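About us

Mirkari tests grippers, arms, cameras and controllers for firms that want to know what to buy before they buy it. We have been doing this since Norbert Lukáč and Vendula Beneš left packaging work and rented a workshop with one bench in it. There are 12 of us now.

Most of our work is comparison. A client sends two or three grippers, we agree on a list of household and packing tasks, and each tool gets the same ones. Last year we wrote up 254 trials. Thin plastic gets more time than anything else on the list – it folds, slips and clings to the pads.
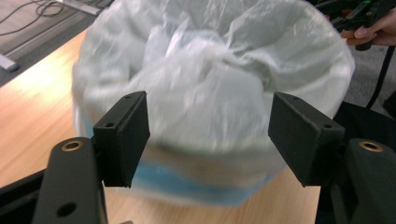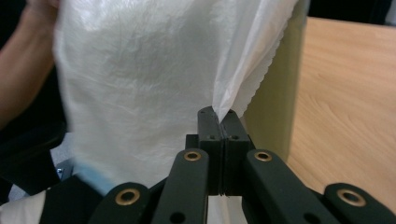 Bag work at the bench: pads open either side of the bag (first), and closed on a narrow strip of plastic (second).

Igor Stępień runs the bench and Crescencio Peñalver looks after cameras and mounts. Reports are written by the person who did the trials, and they include the failed grasps.

We don't sell hardware and we take no commission from makers. To book bench time, write to Vendula. The diary is usually full until November, but short jobs can often be fitted in on a Wednesday.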